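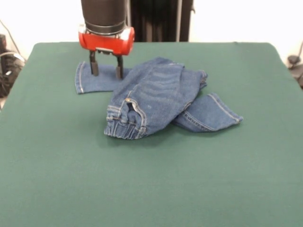

Ionuț Sandu

I have been folding trousers for most of my adult life and I would like it known that I am no better at it than I was at nineteen. Shirts I can manage. Towels I do with something close to flair. Jeans defeat me, and they do it the same way every time: one leg goes down flat and obedient, hem nice and square, and the rest of the garment gathers itself into a heap in the middle and waits to see what I'll do about it.

The heap is where the trouble lives. A waistband doesn't want to lie down. It has a button and a row of belt loops and several layers of denim sewn on top of one another, and once it has bunched up you can stroke it all you like and it will only bunch somewhere else. My mother's advice was to hold jeans up by the waist and give them one hard shake, like a rug. I did this for years in the flat in Kunville, until I took a lampshade with me.

So in September, with the drawers no longer shutting, I decided to learn properly. The method I settled on goes like this. Find the waistband first, even if it's at the bottom of the pile. Do up the button. Lay the jeans on their front, pull the seat straight, then put one leg on top of the other so the outer seams meet. Tuck in the little triangle that sticks out at the crotch. Fold from the hem to just short of the waist, then fold again, and once more if your drawers are as mean as mine (a Nondholm chest, bought second-hand, with runners that hate everyone).

A cloth on the table helps a lot. On bare wood the legs skate about while you're busy with the other end, and fabric grips fabric. I used to work on the bed, but a mattress gives under your hands and you end up folding the duvet in as well.

The first pair took me 3 goes and nearly a whole radio play. The second was quicker and looked worse. By the evening I had a stack that leaned, and I put it in the drawer leaning, and the drawer shut.

Jumpers next. I've been told they should be rolled, by somebody who has never met my jumpers.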